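Gaëtan Besnard had already poured the coffee when I got to the shop in Bristness, and he wanted to talk about chains before I had my jacket off. He has been fitting them to other people's motorcycles for most of his working life, and he still gets a little worked up over the subject (his word was "passionate," mine might be "loud").

"People spend a fortune on tires and then ride on a chain that sounds like a coffee grinder," he told me. "I had a fellow come through in September, on his way to Ullier with full luggage, and I could lift the links right off the back sprocket with my thumb."

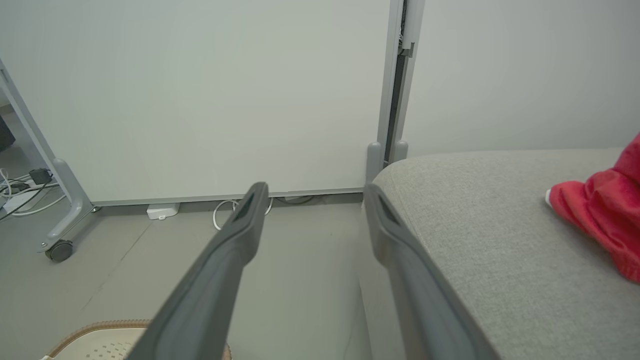 He talked him into a new chain and 2 new sprockets, and the man rode off grumbling about the bill, which came to $426 with labor. A postcard arrived from Ullier later on, and it's still taped up by the register.

I asked how often a touring rider ought to lube. "Every fuel stop is too much, every season is not enough," he said, and then he thought it over for a while and settled on every second tank, more if you've been out in the rain. His old riding partner, Brunello Melis, swears by shaft drive and won't hear a word about any of it. They've done four long trips together and argued through every one.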